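Search this site Go

Frequently asked questions: the Gotow demo set

We use cookies to remember your settings. OK / Read more

What's in the set?
1747 demonstrations of a two-armed robot doing table chores, all recorded in simulation. I drive the arms by hand with the Roner controllers and the software logs every joint and every view. Of those, 314 are me being slow while I learned the controls. I left them in (sorry!) but they have their own folder.

Why so many rooms?
Because a model that has only ever met one kitchen gets very attached to it. I swap walls, floors and furniture between sessions, and one of my favorites is the brown tiled room with the orange-brown door and the TV at the far side.

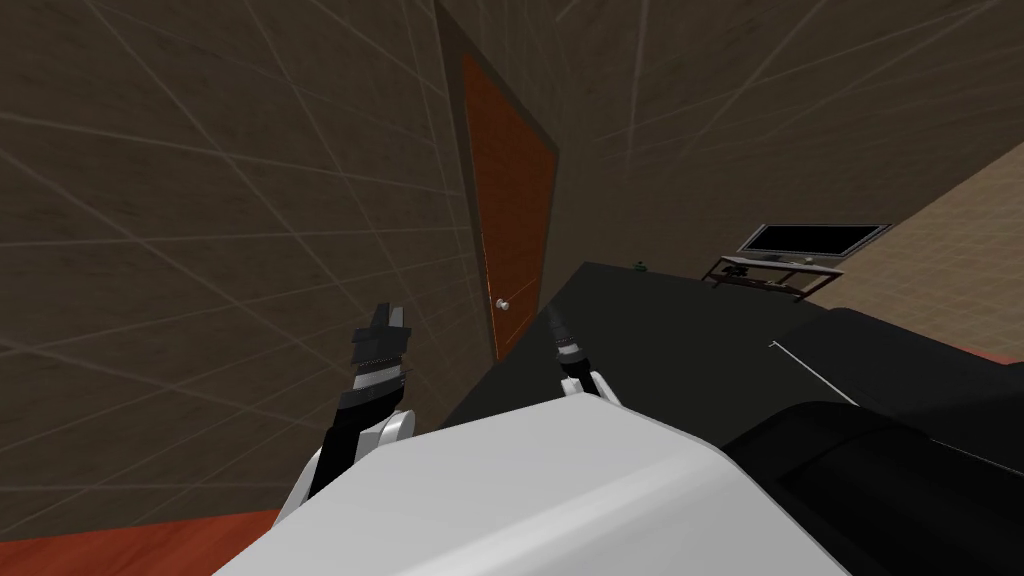

Jovita Tapia

Do you level the views before training?
Nope. If the room leans, it stays leaning. I tried straightening everything in February and the policy did worse on our tests, so I put it all back.

Can small objects be hard to spot?
Oh yes. Something tiny and green at the far end of a black table is only a few pixels, and I still want those runs in there. Please don't filter them out until you've tried training with them.

Do you keep failed tries?
Yes, 93 of them, mostly drops. Nicanor Lozano labels those and he's pickier than I am, so trust his tags over mine.

Can I send you my own runs?
Please do! Use the Flemberg template and keep each run under 1000 steps, or the uploader chokes.

Contact | © Gotow demo set | Back to top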